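Dec 21, 2018

Shortest day, and dark by the time I got the bread out. Writing this fast because the phone is on two percent and the charger is upstairs and so is the cat, asleep on the cord.

Starter first. Finally alive. After that whole week of sulking at the back of the counter it doubled before lunch, big bubbles, smelled like apples and a little like paint. Moved it on top of the fridge and I think that did it. Warm up there. Fed it half rye, half the white stuff from Sydorenko, same as Radymyr told me to and I ignored for a month.

(Two Radymyrs in my life now. Horobets is the bread one. Didenko is the upstairs one with the drum kit. Have to keep writing the last names or I will read this back in January and think the drummer taught me to bake.)

Loaf one: flat. Put it in too soon, got impatient, cut it wrong, it spread out like a hat someone sat on. Taste fine. Ate the heel standing up with butter and too much salt.

Loaf two: better!! Left it in the bowl till four, did the folds, went for a walk to the Bilbridge end and back so I wouldn't poke it. Cold wet walk, no gloves. The river is up over the lower path and there was a shopping cart in it. Met the woman with the three-legged dog, didn't get her name again, it's too late to ask now after two years of saying hello. She says snow by the weekend. Everyone says snow by the weekend.

Came home, shaped it, floured the towel properly this time. Rice flour. It really does stop the sticking, I take back what I said on the phone to Mom.

Oven as hot as it goes, pot inside for the preheat, burned my wrist on the lid. Same spot as last time. Ran it under the tap and swore a lot. Then the lid off and there it was, split right along the cut with that ear thing sticking up. I took it to the window to look at it but there was no light left so I looked at it under the stove hood like a crazy person.

Notes so I dont lose them:

- 8 hours on the counter is plenty if the kitchen is warm, more if it isn't
- 34 grams of starter was too little, that was the flat one
- 200 of water next time and hold a splash back
- 2 folds at least, three if it feels slack
- lid off sooner, bottom is nearly black
- BUY OVEN MITTS, real ones, not the towel

Didenko came down for the smell, or for the noise, since I dropped the lid. Stood in the doorway in socks and ate two slices and said it was "sour." It's sourdough. He took a third for later. He's off to Tritside for the holidays to see his sister, back after New Year, so quiet upstairs, and I said I'd water the fern. He gave me the key on a shoelace. Must not lose the key. It's in the blue cup.

Other things. Gift list not done. Got Dad the socks, Mom the bird book, nothing for Lena and nothing for the baby, who is one and wants a box. Post office closes early tomorrow. The package for Aunt Vera should have gone out already and is still sitting by the door with no tape on it. No tape in the house. There was tape, I saw it, I put it somewhere smart.

Work was half a day. Sat in on a call where we agreed to have another call. Cleaned out my inbox down to the ones I'm scared of. Left those. Somebody brought in orange cookies and I ate mine and one that was meant for whoever was out sick. Not sorry.

The bus home took forever, the heater blew on my left foot only. Read some of the library book, the one about the lighthouse keepers. It's due back and I'm on page nothing. I like it though. There's a bit where the man bakes on a coal stove in a gale, and his loaves come out lopsided as the whole tower leans on the wind side, or he thinks it does. Want to copy that out properly when I have a pen that works.

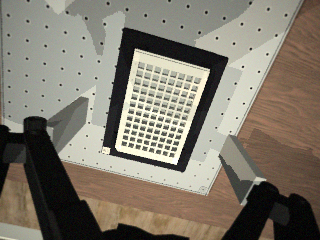
Anyway, the plan for tomorrow. Up early, feed the starter, get tape, post office, then start the dough for the Vellville lunch. I said I'd bring two loaves, why did I say two, I only have one pot. So one bakes while the other waits in the fridge, and I need to make space in there, which means dealing with the soup. The soup is from before. It has to go.

Horobets called at nine to ask how it went. Told him about the hat and then about the ear. He wanted to know how it sounded when I knocked on the bottom and I said hollow, sort of, and he said sort of isn't hollow. Then he talked for a long time about his grandmother's oven, how she'd throw flour on the floor of it and count until it browned, no thermometer, no nothing. I could hear him doing dishes. He's going to bring me a proper basket for shaping when he comes to the lunch so I can retire the colander. He also thinks I should name the starter. I am not naming the starter.

Still mad about the thing with the car by the way. Two weeks for a mirror. Will call them again, will be polite, will write down who I talk to this time.

Wrist hurts. Put the burn cream on it, wrapped it in the silly bandage with the stars as it's all we had. Kitchen is a disaster, flour on the radio, flour in the hall somehow. Dishes can soak. Second loaf is under the towel and I've told myself not to cut any more of it tonight, it's breakfast.

Cut one more. With honey.

Set the alarm for six. Starter out of the fridge, no wait it's on TOP of the fridge, don't knock it off reaching for the cereal. Going up now to get the cat off the charger.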